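Pondmont Woodshop List: Archive
Re: Seasonal movement in edge-glued maple tops
March, 4:12 PM
Posted by Ntombi Fourie
Print this message | E-mail this message

Zodwa Swanepoel wrote:

> I am laying out a bench top from edge-glued hard maple, flat sawn,
> 30 inches across the boards. The base is welded steel angle. The plan
> I have says to drill through the angle and run wood screws up into the
> top every 6 inches on all four sides. My shop is unheated in spring and
> fall and dry as a bone once the stove is going. Two questions. How much
> will this top move, and is the screw plan sound? I would also like to
> know whether a film finish on the top face alone is enough. The plan
> says the underside "does not matter."

Zodwa,

The screw plan is not sound for a top that wide. The arithmetic is short, so I will put all of it here for the archive.

1. Movement across the width

For hard maple the usual tangential change coefficient is 0.00353 per percentage point of moisture content, good between 6 and 14 percent. The radial figure is 0.00165. Flat sawn boards use the tangential number.

Change = width x coefficient x change in moisture content

If your top sits at 6 percent with the stove going and climbs to 11 percent in a damp spring, the change is 5 points:

30 x 0.00353 x 5 = 0.53 inch

Quarter sawn stock of the same width gives 0.25 inch. Mixed grain falls in between. Steel does not follow any of this. Movement along the grain is small enough to leave out.

2. Fastening to a metal base

Fix the top at the center line of its width and let both edges travel. Each edge then moves half the total, 0.27 inch for your numbers. Slot the holes in the end angles perpendicular to the grain direction of the top. For a 1/4 inch screw at the outermost position, a slot 7/8 inch long is enough if the screw is centered in the slot at mid-season moisture content. If you assemble in the dry season, bias the screws toward the inner end of the slots, as the top has only growing to do.

Use a pan head with a flat washer. Snug is enough. A screw driven down hard will hold by friction until the load gets high, then let go with a bang or split the board.

The long side rails are a separate problem. A screw in a side rail near the edge of the top has to move the full 0.27 inch sideways, and most angle is too narrow for a slot that long in that direction. I leave the side rails unfastened and put all the screws in the ends and in one cross member at midspan.

3. Tops set inside a rail

Several people here build with the rail standing around the wood as a border. The same numbers apply, with a gap in place of a slot. Leave the full half-change plus 1/16 inch on each long side if you are assembling dry. In wet season, 1/16 inch alone will do, and the gap will open up over the winter. Do not fill it with epoxy. Cork strip is acceptable and can be replaced.
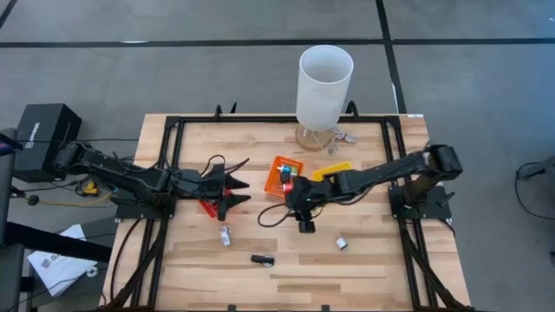

4. Finish

The underside does matter. No finish stops moisture exchange, but a film finish slows it. With one face coated and the other bare, the bare face gains and loses moisture first and the top cups. In rising humidity the bare underside swells and the top crowns in the middle. In drying conditions it goes the other way.

Put the same number of coats on both faces. Give the end grain 2 extra coats, as it takes up moisture several times faster than the faces. Oil alone slows the exchange very little. Three coats of oil-modified polyurethane will flatten out the short swings, and the seasonal swing will still come through.

5. Acclimation and glue-up

Sticker the boards in the shop where the top will live and weigh one of them every few days. When the weight holds steady for two weeks, machine them. A pin meter is fine if you correct for species. Mine (a Visus) reads high in maple without the correction.

Alternating the growth rings up and down is a matter of taste. Alternating gives a slight washboard, all one way gives a single broad curve, and the broad curve is easier to hold down with a cross member. I run them all one way and choose the better face.

If you want to check my figures, measure your top across the same pencil line in both seasons and post the two widths with meter readings. I have one result so far from the Tramance top, and it came in a little under the calculated change, as expected for a finished piece that never quite catches up with the air.

I have not answered the question about threaded inserts in end rails. Somebody who uses them should.

Ntombi Fourie

Filed under: Benches and Tops > Wood Movement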